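4. Before You Record: Rules for Hand-Held Grippers

Read this section before the first session, even if you have used another kit. The Perkus quick card says set-up takes 3 minutes. Allow 14. The short version leaves out steps 3 and 5, and those are the ones people get wrong.

4.1 Checking the pair

1. Put both grippers on a steady surface and look at the finger pads. Replace any pad that has lifted at a corner.
2. Check that the finger screws are snug. Do not force them.
3. Open and close each gripper fully, ten times, with nothing between the fingers. If one side drags, stop and log it.
4. Route each cable behind the operator's forearm. A cable lying across the work will end up in the work.
5. Compare the two clocks in the session menu. A green light tells you what the maker decided it should tell you. Do not take it as proof that the clocks agree.

NOTE: Irness, the session software, will accept a pair with mismatched clocks and give no warning. Melahat Akbulut reported this in November. Until we see a fix and test it ourselves, step 5 stays.

4.2 Laying out a household task

Set the items out the way a person would leave them after using them. Neat rows make good-looking results and poor training data. A sponge may sit on a cloth and a cup may lie on its side. Patterned tablecloths are allowed, whatever the old guide said.

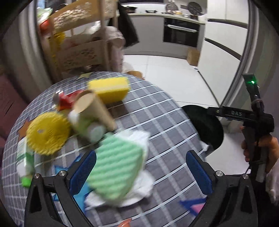
Do not straighten items between takes unless the task sheet calls for a reset. If two operators share a table, agree on who reaches first and keep to it for the whole set.

CAUTION: Keep fingers out of the gap when the partner is closing a gripper. The pads are soft. The parts behind them are hard.

CAUTION: No heat, no blades and no open cleaning products during a take. A closed bottle may stay on the table.

4.3 What counts as a good take

The Idetti checklist asks for a 97 percent pass rate. We have not found anyone who can say where that number came from, and we do not use it as a target. Reject a take if:

- an item leaves the table
- a hand does work the gripper was meant to do
- either cable pulls tight

Keep fumbles and second tries. Mark them as such.

After 300 takes, swap the pads even if they look fine. Volkan Güler keeps the log and will want the pad numbers.

Section last changed 26 January 2023.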